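Feeding the Crowd at Otereck

The harbor tasting at Otereck has grown from a parking-lot cookout into a ticketed evening with 29 food stands, two stages and a charity auction. Proceeds go to the Sadon Pantry Fund, which supplies school breakfasts in the towns along the inlet. Most guests see the plates. The work that decides whether the evening raises money is done in February, when the sponsors sign and the floor plan is drawn.

How the money moves

Fluklow, a regional builder, has been lead sponsor for five years. Its payment covers the tent, the generators and the insurance, so ticket income passes to the fund without deductions. Restaurants pay no stand fee. They supply food at their own cost and receive a fixed allowance for ice and fuel.

The auction is kept on a separate account. Lots are limited to 17, a number reached after a longer sale ran past closing and bids dropped sharply in the final hour. Dinners cooked in the buyer's home bring the highest prices. Framed prints bring the lowest and are no longer accepted.

Layout and flow

The tent is divided into lanes, with hot food on the water side and cold food opposite. Stands using open flame sit at the outer edge, next to the service road. Drinks are placed at both ends; a single central bar, tried once, blocked the main aisle for nearly 29 minutes.

Portions are set at two bites. A larger portion slows the line and leaves guests full before they reach the far end. Each kitchen submits its dish and a portion weight in advance, and the organizers plan tray deliveries from those sheets. 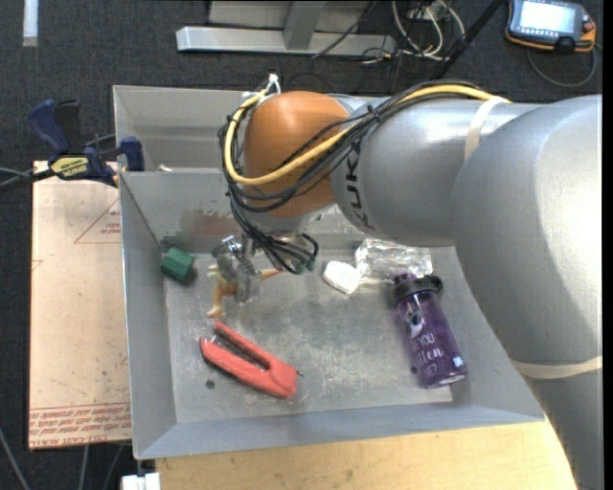 Leftovers and teardown

Service stops at 9:30 p.m. Unserved food that has been held at a safe temperature is packed, labeled and driven to the Amin shelter kitchen the same night. Opened trays are discarded. Stands must be clear of the tent by 11 p.m., and the generators are shut down in sequence from the harbor end.

Tickets for the next tasting go on sale in February, with a lower price for residents of the inlet towns.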